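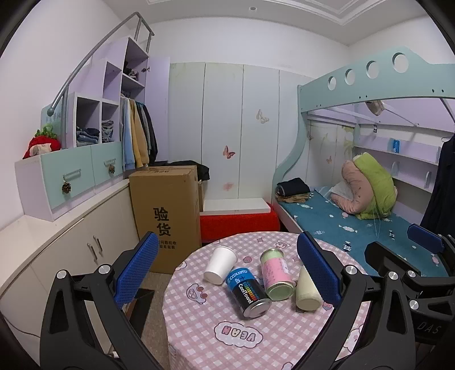 Last changed in September

Getting old stains out of a gingham tablecloth without losing the pink

I have a round cotton tablecloth, pink and white gingham, that has picked up several tea rings and one greasy patch near the hem. The tea has been in there for months. I washed it twice at 104 degrees with ordinary powder and the rings got lighter but did not go away. The pink has already faded a little and I don't want to make that worse. The care label was cut out before I got it. Is there anything stronger than powder that is safe on a colored check? I have hard water, if that matters.
Posted by Ülle Priedītis, 56 points

Irkside
Use oxygen bleach, the powder kind sold for colors, and not chlorine. Chlorine will take the pink out in patches and you can't put it back.

Test it first. Mix a little in warm water, dab it on the inside of the hem, leave it 10 minutes, rinse and let it dry. If the pink looks the same as it did before, go ahead with the whole cloth.

Do the grease before the tea. Put plain dish soap on the dry fabric, work it in with your fingers and leave it for an hour, then rinse with warm water. After that, dissolve the oxygen bleach in a bucket of warm water, using the amount on the package, and put the cloth in so that all of it is under. I leave mine overnight and wash it as normal in the morning. Old tea sometimes needs a second soak.

Keep it out of the dryer until the marks are gone. Heat sets whatever is left, and grease is worse than tea for this. With hard water, add some washing soda to the soak – a couple of spoonfuls is plenty.

If there are any printed pictures or lettering on the cloth as well as the check, test a corner of those too. Prints that sit on top of the fabric can crack or lift if you scrub them. Wash with the printed side in, and iron from the back.

Mumell
vinegar. works on everything

Drurkovon
Vinegar did almost nothing on my tea stains, and don't mix it with any kind of bleach. The overnight soak is right. I would only add that if the cloth turns out to be part polyester, the grease will take longer, so do the dish soap step twice before you start soaking. Dry it flat or on a line in the shade. I hung a red check one in full sun for one summer and the half that faced out is now a different color from the other half.

Ülle Priedītis
Hem test was fine, no change in the pink. Soaking it tonight.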